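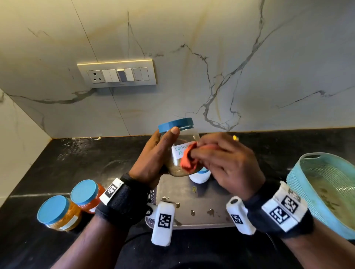

By Na-rae Do
Technical review: Junpei Nishimura
Last revised: August
Filed under: Kitchen storage, Dry goods

Labelling and rotating ground spices in screw-lid jars

Ground spices lose aroma faster than whole ones. Oxygen, light, heat and moisture all contribute, and in a home kitchen the main losses come from jars kept near the hob and from new stock tipped on top of old. The procedure below sets up a fixed set of jars with readable labels and a rotation record. It assumes ground spices only. Whole seeds and pods can be stored the same way but need checking less often.

What you need

Screw-lid jars, glass or clear plastic
Paper labels and clear tape
A ballpoint or permanent pen
A dry cloth
A dry funnel
A notebook or spreadsheet for the record

Choosing jars

Glass does not hold odour and can be washed at a higher temperature. Plastic is lighter and survives a drop, but it may keep the smell of cumin or asafoetida after washing. If plastic is used, keep each jar for one spice permanently.

Choose a jar that the usual packet will nearly fill. A large headspace means more air over the powder each time the lid goes back on. Where packets are bought in bulk, fill one working jar and keep the remainder sealed in a dark cupboard.

Preparing the jars

1. Empty the jar completely. Do not mix the remainder with new stock. Put it in a small bowl and use it first.

2. Wash the jar and lid in hot water with a little washing-up liquid. Remove the liner from the lid if it comes out freely. Do not lever it out with a knife.

3. Dry upside down on a rack for 4 hours, then turn upright and leave open for a further hour. Residual water in the thread is the usual cause of caking at the top of the jar.

4. Fill through the funnel. Stop below the shoulder so that powder does not reach the thread.

5. Close the lid and wipe the outside with a dry cloth, working from the lid downwards. Tape will not hold on a dusty surface, and chilli powder left on the outside will transfer to the hands.

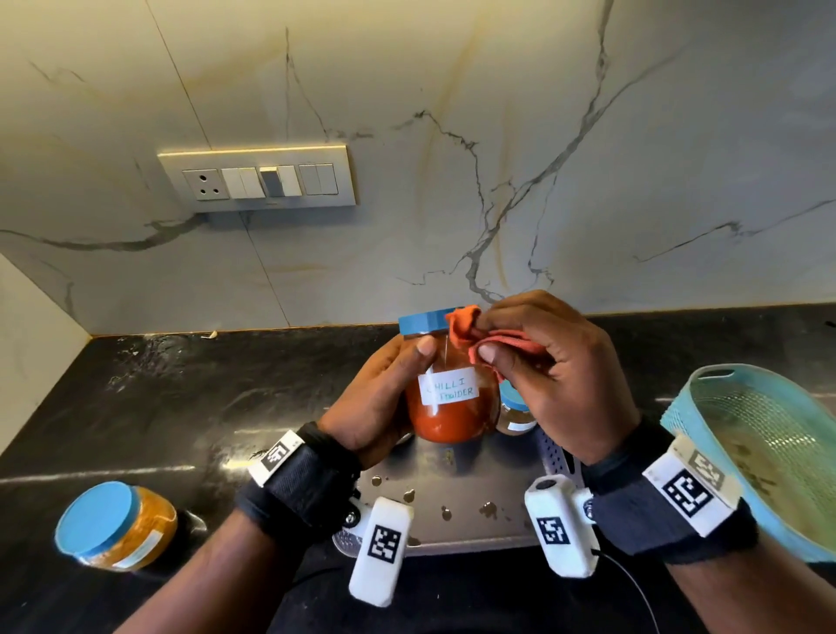
Writing the label

Write the full name in capitals. Abbreviations such as "COR" are ambiguous between coriander and other entries once the set grows. Spelling matters less than consistency: "chilli" and "chili" are both understood, but use one form on the jars and in the record.

Fix the label to the front at mid-height and cover it completely with clear tape, overlapping the paper on all sides. Put the filling month on a second label under the base, where it can be replaced without disturbing the name.

Keeping the record

Give each jar a line with the spice, the supplier, the month filled and the batch code from the packet. A short code such as 3485 can be copied as printed. Replace ground spices once they have little smell when rubbed between the fingers, whatever the record says.

Storage position

Keep the jars in a closed cupboard below 20 °C if possible, away from the hob, the kettle and the dishwasher vent. Do not shake a jar over a steaming pan. Spoon the powder out with a dry spoon and close the lid before returning to the pan.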